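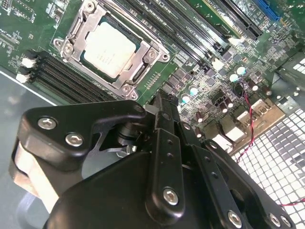 M. Strickland

Dec 2, 2022

The robot at our shop is afraid of the little lever next to the processor. I know it isn't afraid. I've been corrected on this by the people who installed it, and I've gone on saying it anyway, along with everyone else on the bench. It comes down over a motherboard with its big black fingers, gets to the lever, stops, and thinks. Then it asks for one of us.

I take computers apart for a living. Grurnix buys old office machines and servers by the pallet, and my end of the building opens them up, pulls whatever still has some value, and sends the rest down the line to be shredded. Memory, processors, cards, power supplies. It's decent work if you like screws. Since May we've had an arm doing part of it, sold to us by a company called Vededetti under the name Favus, and since May I've been asked at every family gathering whether it's coming for my job.

My answer is that it has come for some of my job, and that it picked the pieces with care.

I should say what I used to do in a day. I'd open a case, look it over, decide what was worth the trouble, and pull it. The looking was maybe the shortest part and it was the part I was good at. Then came the pulling, with its own small pleasures. A stick of memory lets go with a click when you push the white latches back, and if you have a long row of them you can get a rhythm going that passes a morning very nicely. It was easy, and it was where you rested. You could talk through it. Most of what I know about my coworkers' divorces I learned during memory.

The robot does memory now. That was the first task they gave it, for the sensible reason that it's repetitive and the slots are always in straight lines. What it hands back is everything else: the bracket screw somebody stripped years ago, the twisted wire lying across the board where no drawing says a wire should be, the processor glued to its cooler by old paste. So my day is made of the hard parts, one after another, with the easy parts taken out like the marshmallows from a box of cereal.

The brochure calls this freeing us up for higher-value work. I'd like to meet the person who wrote it and free them up for the same thing. Let them write only the difficult sentences, all day, while a machine does "Dear Customer" and "Kind regards."

I want to be fair to the thing. My wrists are better. I'm 25 years into this kind of work, counting the place I was at before, and my right hand used to go numb on the drive home. It does that less. The cuts are down too. The inside of a computer case is mostly thin metal that was never meant to be touched by anyone after the factory, and the arm doesn't bleed. When management talks about safety I roll my eyes out of habit, but on this one they're right and I'm glad of it.

The numbers are harder to be fair about. We were told to expect 80 boards a shift from the cell. There was a week in the fall when it got there, and we had cake. What the cake didn't mention is that each of those boards had been set in the fixture by a person, with the loose cables tucked back by a person, and had gone to a person again afterward for whatever the arm had declined to do. On the screen over the cell all of it is credited to Favus. In that same week it called for help 251 times. I know this from the log, which keeps a line for every request. It doesn't keep a line for who got up and answered.

That's my real complaint, and it has very little to do with the machine. Somebody decided what the screen would show. They could have had it show the boards finished by the station, with the people in it counted as part of the station. They went with the version where we're a delay. The category our work falls under in the weekly report is "intervention," a word I'd only ever heard used about somebody's uncle.

It matters at raise time. If the arm pulled the memory and I spent my afternoon on brackets that fought me, my own count looks terrible. A newer guy looks even worse, having come in after the easy stuff was gone. I learned on memory. I ruined a few sticks, nobody cared much, and by the time they let me near a processor I knew how hard you could push on a thing before it broke. I don't know where he's supposed to learn that. He went straight to the rejects, and he's being timed.

We've asked for 4 things, in writing, and I'll put them here since I've been told they're under review, and I'd like them to have some company while they wait. Count the station and leave off counting the arm. Pay the setup time as work. Let new people run boards by hand, start to finish, for their first stretch, even though it's slower. And when Vededetti comes in to adjust something, have them talk to whoever's been standing next to it. The last one I'd have thought was free.

The last time they visited, they spent most of a day on the lever. It has a small hook on the end that tucks in beside the processor, and you have to press down and out a little before it'll lift. You do it without thinking about it. They filmed it and tried different angles of approach. I was at the next bench the whole time, opening levers. Late in the afternoon one of them came over and asked if I could do it slowly, and I did, and he asked how I knew when to stop pushing out and start lifting. I told him it sort of gives.

He wrote that down. I hope it helps him. I've got a cart of servers waiting for Monday, and most of them have two.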